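The Second Life of a Worn-Out Shirt

There is a moment, familiar to anyone who has kept a favorite shirt too long, when you hold it up to the window and see daylight coming through the elbows. For most of us that's the end. The shirt goes into a bag, the bag goes into the back of the car, and the car drives around with it until spring.

In Mivholm they do something else. They mend it, and they have been mending it on and off for as long as the old ferry dock has had a tailor's shop beside it. I went up in January, when the water was gray and the bakery opened late, to spend 2 weeks learning how to darn, patch and turn a collar. I came home with sore fingertips and a completely changed feeling about my closet.

A town that kept its needles

Mivholm has 800 people and one main street, and halfway along it is Senderov, a repair workshop that used to make work clothes for the boatyards. When the yards shrank, so did the orders, and the shop survived by fixing what it had already sold. Customers brought back overalls their fathers had worn. Some of those overalls had been patched so often that you'd be hard pressed to find the original cloth!

The workroom smells of steam and machine oil. There's a wall of thread arranged by color, a bin of zippers saved from dead jackets, and a radio that gets one station. Beginners start at 9 in the morning with a plain running stitch, and I mean plain – up and down across a scrap of bedsheet until the stitches match each other. I was terrible at it. By lunch I was slightly less terrible, and I was having the best time I'd had in months.

What surprised me most was how much of mending is looking. Before you thread anything, you lay the garment out, smooth it with your palms, and read it. Where does it pull? Which way does the grain run? A hole at the pocket corner usually starts with a strain somewhere else, and if you fix only the hole you'll be back in a month with the same shirt. The teachers at Senderov will make you spend a good long while on this before they let you anywhere near the scissors.

Hems and edges get special attention. They take the rubbing and the tugging, and puckered stitching is worth a look before you decide whether to leave it alone or pick it out and start over.

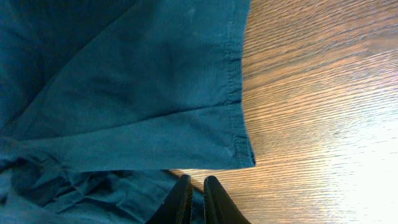
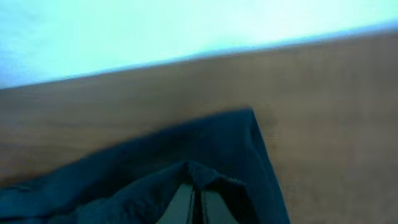
The thread matters more than you think

I had always bought thread by color and nothing else. It never crossed my mind that a strong polyester thread can saw its way through a soft old cotton, leaving you with a perfect seam and a torn shirt on either side of it. The rule in Mivholm is that the thread should be a little weaker than the cloth. If something has to give, let it be the part you can replace in ten minutes.

Most of the workshop's cotton thread comes from Jevon, a small spinning mill across the bay, and they let visitors in if you call ahead. Go if you can. The noise is tremendous, the floor hums under your shoes, and at the end of the line the cones come off in colors with names like Wet Slate and Old Butter. I bought 6 and have used most of them already (Old Butter went into a pair of kitchen curtains, and I regret nothing).

Patches you want people to see

The other school of thought belongs to Ververidis, a tiny studio above the post office, where the whole point is that the repair should show. They put rust-red patches on navy coats. They darn gray socks in yellow. One jacket on their rack had a sleeve so covered in little crosses of white thread that it looked like it had been out in a snowstorm.

The two shops tease each other constantly, and they share customers, irons and, on cold afternoons, cake. I found I liked both approaches. My good wool pants got the invisible treatment, and you would have to turn them inside out to find the place. My gardening shirt got a big square of striped ticking on each elbow, stitched down in orange.

If you'd like to try it at home, start with something you don't mind ruining. A pillowcase is ideal. Use a needle with an eye you can see, cut your thread no longer than your forearm, and work near a window. Your first darn will probably look like a spider had a bad night. Wear it anyway, or sleep on it, and start the next one while your hands still remember how.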